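Compte rendu de la réunion du club de jeux Lonus, juin

Début à 18 h 30, avec du retard parce que la clé était restée chez moi (pardon encore). C'est moi qui tiens la plume ce mois-ci, Waldemar Wieczorek, alors ne vous attendez pas au style impeccable de d'habitude ! Les excusés m'ont tous écrit, merci à eux.

1. Compte rendu de mai

Approuvé sans remarque, à part une faute dans mon nom de famille que j'ai corrigée moi-même au stylo.

2. Les sous

Il reste 279 euros sur le compte après l'achat des nouvelles tuiles chez Pawlak. Le devis de Fluritz pour réviser la table de mahjong est de 34 euros, déplacement compris, et on a dit oui tout de suite. J'ai demandé si on pouvait en profiter pour faire regarder le plateau tournant, qui accroche un peu quand on joue longtemps. Réponse : oui, mais il faut le signaler au moment de prendre rendez-vous. Je m'en occupe.

3. Le tournoi d'été

Longue discussion, comme tous les ans. On reste sur la formule en une seule journée, avec 23 inscrits maximum (le chiffre impair fait râler, je sais, mais il y a toujours quelqu'un qui préfère arbitrer). Kasix nous prête des chaises pliantes à condition qu'on vienne les chercher nous-mêmes. Il me faut une voiture avec un grand coffre, la mienne ne suffira pas !

Pour les règles, on garde celles de l'an dernier. La proposition de raccourcir les manches a été repoussée après un débat assez animé, et j'avoue que j'ai voté contre ma propre idée à la fin.

4. Les neuf ans du club

Mon point préféré ! On fête ça le soir du tournoi, après la remise des prix. Il y aura un gâteau au citron et un autre au chocolat pour ceux qui n'aiment pas le citron (donc moi). La bougie en forme de 9 est trouvée, elle est rouge et encore dans son emballage, alors s'il vous plaît, personne n'en rachète une. L'an dernier on s'était retrouvés avec trois 8, et on ne savait plus où les mettre. 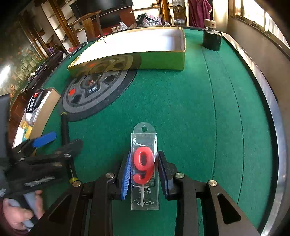 La bougie du gâteau, au-dessus du tapis vert de la table de mahjong.

Pour la musique, rien n'est décidé. Envoyez-moi vos envies, je ferai une liste et je couperai les morceaux trop longs. On a aussi parlé de pousser la table contre le mur pendant le goûter, mais elle est lourde et je préfère qu'on mette une nappe dessus sans la bouger. Adopté, avec interdiction formelle de poser un verre sur le feutre !

5. Rangement

Les sacs et les vêtements qui traînent dans la pièce, ça devient long à enjamber. Chacun reprend ses affaires avant le tournoi, et le reste ira dans la réserve. Pareil pour les cartons ouverts : on trie, on garde ce qui sert à la fête et on plie les vides.

6. Divers

Le code du cadenas de la réserve change, ce sera 1831 à partir de la prochaine séance. Quelqu'un a oublié un parapluie bleu, je l'ai accroché dans l'entrée. Et il faudrait racheter du café, on a fini le paquet pendant le point 3.

Fin de la réunion à 20 h 15. Prochaine rencontre en juillet, à la même heure, et j'apporte la clé.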